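Consumer Claims and Everyday Evidence
Week 4 handout: Reading the front of the package
Instructor: Carmela Barrios

Read this before the seminar and bring one package from home. Food, vitamins, cleaning products, shampoo, anything with a claim printed on it. Please empty it first.

Where we left off

Last week we looked at testimonials and why a hundred happy customers tell you very little about the customers who weren't happy. Several people asked whether labels are any better, given that labels are regulated. My short answer is: a bit, in places. The longer answer takes up the rest of this handout.

Most countries with labelling law divide a package into two kinds of statement. Some have to be there, such as the ingredients and the net quantity, and their form is more or less fixed. The rest is there by choice. The company picked it, paid a designer to place it, and can drop it at the next print run. When you're weighing up a claim, start by asking which kind it is. The voluntary kind gets the big type and the cheerful colours. The required kind is usually on the back, near the seam, in letters you need your glasses for.

Words that sound like measurements

Take "natural". I have taught this course long enough to have a drawer full of packages with that word on them, and I still couldn't tell you what they have in common. In some places there are guidelines for how it may be used on food. On a bottle of dish soap it can mean close to nothing. Students often defend it by saying it must mean something or it wouldn't be allowed. Think about that argument for a minute. It assumes somebody checked before the package went on sale, and for a great many voluntary claims no one does. Complaints come afterwards, if they come at all.

"Clinically tested" is worse, to my mind, since it borrows the authority of a trial without reporting a result. A product that was tested and failed has still been tested. "Helps support" is a cousin of this. Helps how much? Supports what, compared with doing nothing?

Then there are comparisons with a piece missing. "Now with 3 times more flavour." More than what? Last year's recipe, or the rival's? And who was measuring flavour, and in what units?
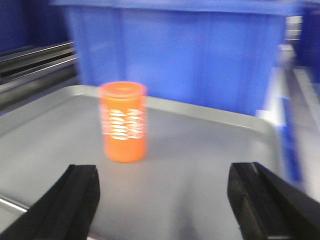 Colour deserves the same suspicion. A bright package suggests a strong taste, and green suggests something grown in a field, and neither of those is a claim anyone can hold the company to. You can't file a complaint against a shade of green. For that reason I ask you to copy out the words of your package on plain paper, in one size of writing, before you judge them. Claims that looked solid on the shelf often look rather thin in ballpoint.

A case to work through

Pastholm sells a powdered drink mix called Lendenen. The front reads: "Trusted by families since 1953. Clinically tested. Supports daily energy." The back gives a serving size, a list of ingredients with sugar in first place, and an address.

Start with the date. What exactly has existed since 1953 - the company, the name, the recipe? Pastholm bought the name from a smaller firm, Pasano, and changed the mix in the process. The date belongs to the name. Is the claim false? I don't think it is, quite. Is it informative? I'd say no, and I'd be glad to hear someone argue the other side.

Now "supports daily energy". Sugar supplies energy, so a lawyer could defend this over lunch. The buyer probably hears something about feeling less tired. Keep the two readings apart in your notes, as the space between them is where most of the selling gets done.

A caution about our own habits

Every year a few students finish this unit believing that all labels lie. That's as lazy as believing all of them. Allergen statements are worth reading carefully every time, and an ingredient list is a useful document even when the front of the package is silly. Bermúdez (the July reading) is good on this, though I find her survey sample small and her closing chapter far too hopeful about reform.

For the seminar

Write out every voluntary claim on your package. Beside each one, note what evidence would change your mind about it, and whether an ordinary shopper could get hold of that evidence. One page is plenty. If your package makes no claims at all, bring it anyway - I'd like to see it.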